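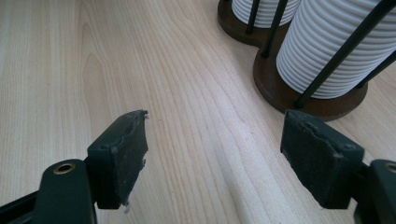
Skindari Stovetop Braiser, 4 Quart

Overview

The Skindari is a wide, low pot with a heavy lid, made for braises, pan sauces, rice dishes and beans. It goes from the stovetop to the oven and then to the table. The walls are low enough to stir and scrape easily, and the base is wide enough to brown chicken thighs in one layer for most recipes.

The body is enameled cast iron with a cream interior. The light color makes it easier to judge how far onions or butter have browned. The outside comes in Umar (a deep rust red) or Barros (gray).

Details

Capacity: 4 quarts
Body: enameled cast iron
Lid: enameled cast iron, steel knob
Cooktops: gas, electric coil, smooth top, induction
Oven safe to 500 degrees F, lid on or off
Item number: 1236 Umar, 785 Barros

First use

Take off the paper labels and the cardboard spacers between lid and pot. Wash in warm soapy water, rinse and dry. The enamel does not need seasoning. The bare rim where the lid sits can be wiped with a little cooking oil.

Cooking with it

Medium heat is enough for nearly everything. Cast iron takes a few minutes to warm up but holds heat well, and a burner set to high will scorch the middle before the edges are ready. Add the oil once the pot is warm, then the food. Meat will stick at first and let go when it has browned.

For a braise, pour in liquid to about halfway up the meat. The underside of the lid has small raised points, so steam collects there and drips back over the food. Check once during a long braise and add a splash of stock if the level has dropped.

Tomato, wine and vinegar are fine on the enamel. Use wooden, nylon or silicone tools. Metal whisks leave gray marks — these usually come off with a paste of baking soda and water.

Care

Let the pot cool before washing. Dishwasher safe, though hand washing keeps the finish shiny longer. For stuck food, simmer an inch of water for ten minutes and scrape with a wooden spoon. Dry the rim well before storing, and put the spacers back if you stack other pans on top.

What's in the box

Braiser, lid, four spacers, care card, and a recipe leaflet by Chutima Sukprasert with chicken and leeks, white beans with sage, and a baked rice.

Shipping and returns

Ships in two boxes if ordered with the Fuvodura trivet. Unused pots can be returned within 60 days. Chips caused by dropping are not covered by the warranty.

Customer comments

"Heavy, but I expected that. The short ribs came out very tender and the pot cleaned up fine." — Tamara Skoryk

"I wish the handles were a bit larger. With thick oven mitts it's a tight fit. Cooks evenly, no complaints there." — Uthai Bunnag

"Bought in March, used most nights. Gray color is darker than on my screen." — Emiko Tsuji

Replacement knobs and spacers are listed under Parts.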